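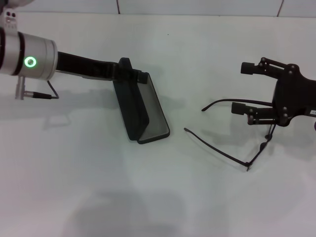 Glasses packer and case finisher, Skimwood site

Flurkell is looking for two people to join the packing room at Skimwood. We supply reading glasses and ordinary prescription frames to opticians and mail order customers, and every pair leaves us in its own case. The work is putting the right glasses in the right case, clean and folded, and getting them into the post.

What you will do

You will work at a bench with a plain top. Glasses reach you in trays, sorted by order number. For each pair you check the lenses for marks against a lamp, wipe them, and check that both arms open and close without catching. Fold the left arm first, then the right. The glasses go into the case with the lenses facing up and the cloth laid over them. Close the lid, check it holds, and put the case in the carton with its slip.

We use hard clamshell cases for most orders and soft pouches for the Alvarado range. New starters usually find the hard cases easier. A full carton holds 100 cases. The room sends out over 3000 pairs in a normal week, and August is busier than that.

You will also deal with returns. Some come back with a loose screw or a bent arm and go to the repair bench. Others only need a new case – the hinge on the old one has gone, or the lining has come away.

What we ask for

Good close eyesight, with or without glasses of your own. Steady hands. You should be able to sit or stand at a bench for most of a shift, with breaks. Experience in packing or in an optician's is useful but we will train you. Please don't wear rings or hand cream at the bench.

Hours and pay

Early shift, six until two, or late shift, two until ten. Tell us which you prefer. Pay is the site rate for packers, with a supplement for lates. There is parking, and the Ginness bus stops at the gate.

How to apply

Write to Iwona Sadowski at the Skimwood office, quoting reference 3444, by 4/8/19. A short letter is enough – say what work you have done and when you could start. We will ask you in for an hour to try the bench.

Comments (3)

mags_t
Is the late shift fixed or do you swap round?

Mawuli Addo
Fixed once you've chosen. You can ask to change after the first three months.

Penny
Sent my letter in last week, is the hour at the bench paid?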